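Tellidico Word Collection
Progress report to the Landico Fund, second reporting period
Prepared by Zhenhua Long, project coordinator, Pilbridge
13 Sep 2002

1. Purpose of this report

This report covers the work from February until the end of the summer. As the Fund knows, Tellidico collects the household and cooking words of the families who came to Pilbridge from the Shi valley. The older speakers still use these words every day at home. Their grandchildren understand many of them but do not say them, and very few of the words were ever written down. The grant pays for recording, for checking of the words, and for printing of two small booklets, each with 100 entries.

I try to report here also the things which went slowly. The first report was perhaps too positive in some places, and Lertchai Nakpan at the Fund asked me to give more detail about the checking, so section 3 is longer than before.

2. Recording

We planned nine recording sessions for this period and we held all of them. Each session has one main speaker and usually one relative of the speaker, because two people who know each other remember more. One says a word, the other says no, my mother said it differently, and then we have both forms on the tape. In the spring I was worried that the speakers would be tired of the same questions, so we changed the method. Now we do not ask "what is your word for this." We ask how a certain dish is made, or how the winter clothes were stored, and the words come by themselves. It takes longer to listen to these tapes afterwards, but the material is much better.

The tapes are labeled with the session number and the name of the speaker, and a copy of each is kept in a second place. One copy from the early spring has a strong hum on one side. The original is good, so nothing is lost, and I will make this copy again before the end of the year.
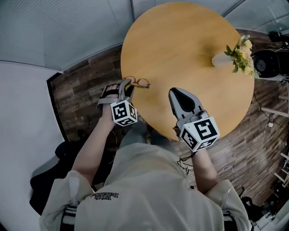
Sorting of the word slips is the part of the work which needs the most space. Every word goes on its own slip, with the meaning, the speaker and the place on the tape. For a long time we laid them out in long rows on a desk, and the person at one end could not see what the person at the other end was doing. A round wooden table is much better for this purpose. You can stand at the edge, reach forward with both arms, and nobody has the bad end. Since we work in this way, the duplicate slips are found sooner, and I recommend it to other word collections which the Fund is supporting.

The slips are sorted first by subject and only later by alphabet. The subjects are: cooking, storing food, cleaning, sewing, sickness in the house, visitors, and weather as seen from the door. The last one was proposed by a speaker who told us that her mother had different words for rain depending on whether the laundry had to come in. I was not sure at first if these belong to household words, but I think now that they do.

3. Checking

A word is accepted for the booklet when two speakers from different families know it with the same meaning. If only one family knows it, the word stays in the files but it is not printed. This rule is simple, but it caused many discussions in this period, and I want to explain one case.

There is a word for the thin layer of rice which sticks at the bottom of the pot. One family uses it only for the layer when it is burned. Another family uses it only when it is golden and good to eat, and they have a separate word for the burned one. A third family uses it for both, and also for a person who stays too long at a visit. According to our rule, these are three meanings and each of them has one family, so the word should not be printed. But every speaker knows this word, and the children know it too. We decided to print it with all three meanings and to mark the families. I hope that the Fund agrees with this exception. There will be maybe a few others of the same kind.

The first booklet now has its 100 entries, and the checking of these is finished. For the second booklet we have enough slips, but the checking is only done for cooking and sewing. The sickness words are difficult. Some speakers do not like to say them in front of the tape recorder, and we do not press them. One speaker agreed to write them down for us instead, but she prefers that her name is not given, and we respect this. 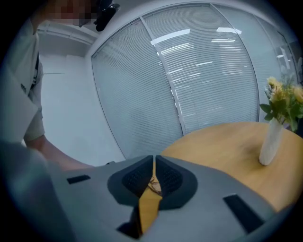
The spelling question is still open. The Shi speech has two sounds which English letters do not show well. In the first booklet we use a small mark above the letter for one of them and a double letter for the other. Two of our older readers said that the mark is too small and they cannot tell it from dust on the page. The printer in Pilbridge can make it heavier without extra cost, and we have asked for a proof sheet. If the proof is still not clear, we will use a double letter in both cases, even if it makes some of the words very long.

I also looked at the size of the print. The booklet was first designed in a small size to save paper. After the test reading it was changed to a larger one, and this adds some pages. The cost of these pages can be covered from the travel line, where we spent less than planned, because most speakers preferred to come to us. I ask in section 6 for permission to move this money.

4. Work with the young readers

In the proposal we promised to try the first booklet with children of school age before the printing. This was done with photocopied pages at the beginning of the summer. The children liked the entries that have a short story, for example how the lid of the big jar was used to call people for supper. They did not like the entries with only a meaning. So we went back to the tapes and looked for small stories for as many entries as possible. It was a lot of additional listening, and it is the main reason that the printing is later than in the plan.

One unexpected result is that some children took the pages home and came back with corrections from the grandparents. Most of these were spelling, but a few were new words, and they have their own slips now. For the second booklet I would like to make this a regular step, with a page at the end where the family can write.

5. Design of the booklets

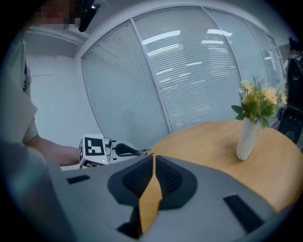
The cover of the first booklet has been discussed since spring. The first proposal was a dark red, which looked serious but made the title hard to read, and on the second trial the ink came off on the fingers. We want now something lighter and closer to home. The warm honey color of the wood in the tabletop is very near to what we are looking for, with the title in dark brown. For the second booklet we think of a light beige, like a summer shirt, so the two can stand together on the shelf but are easy to tell apart. The printer will send paper samples in both colors.

Inside, there will be no photographs. The drawings are made by a member of one of the families, and they show mainly tools: the steamer, the bean press, the two kinds of brush. The drawing of the bean press must be done again, as the handle is on the wrong side according to everybody who ever used it.

6. Requests to the Fund

I ask for permission to move the unused part of the travel line to printing, as explained in section 3. I also ask for more time for the second booklet. The text could be ready in February if the sickness words are finished by then, and if they are not, I propose to print without them and to fill the place with visitor words, of which there are many.

The list of expenses and the receipts are in a separate envelope. One receipt for blank tapes is missing, and I have asked the shop for a copy.

With thanks for the patience of the Fund,
Zhenhua Long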